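1st December

The regency question in Trellia has been settled by a vote of the upper house, 215 in favor, and I want to write down how the rule works before the newspapers flatten it into a story about personalities.

Under the old house law, the crown passed to the eldest son, and if he was under age a regent was picked by the privy council. The law said nothing about a monarch who was alive, of age, and too sick to sign. In November that gap mattered. Bills passed by parliament sat unsigned, and the court at Adlow kept issuing notes that the king was resting.

The new act does two things. It names the next adult in line as regent by default, and it lets the cabinet start the process with a medical report. The regent may sign bills and receive ambassadors. The regent may not grant titles, change the house law, or sell crown land.
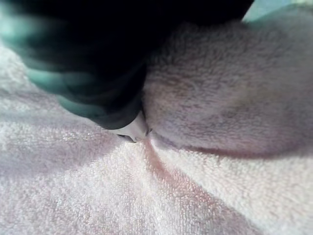
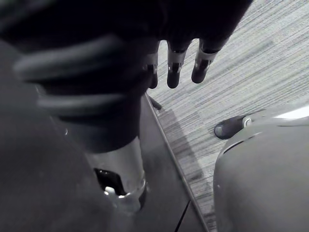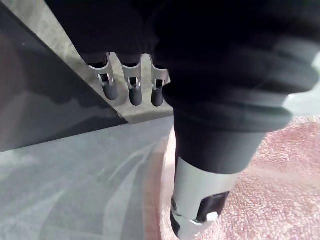
A reader from Bech wrote in to say that the cabinet should never have been given the first move, as it now decides when the person who appoints it is unfit to do so. The same reader would have left it with the high court, as the first draft did.

I see the point, but the high court draft had its own defect. It set no deadline, and the judges could have held the report for months. The final text gives parliament 15 days to confirm or reject, and a rejection blocks a second attempt for a year.

The cost is smaller than claimed. The regent gets no separate allowance, only staff and travel. The petition against the act had 2,298 names when it was handed in, of which 1,871 were accepted as registered voters. It needed 500 to force a hearing, so there will be one.

The part I still can't work out is section nine. It says the regency ends "on recovery" and doesn't say who certifies it. The Gamik commentary on the house law treats that as a matter for the cabinet again. I read it as the monarch's own declaration, countersigned by one minister. The hearing will have to take that up.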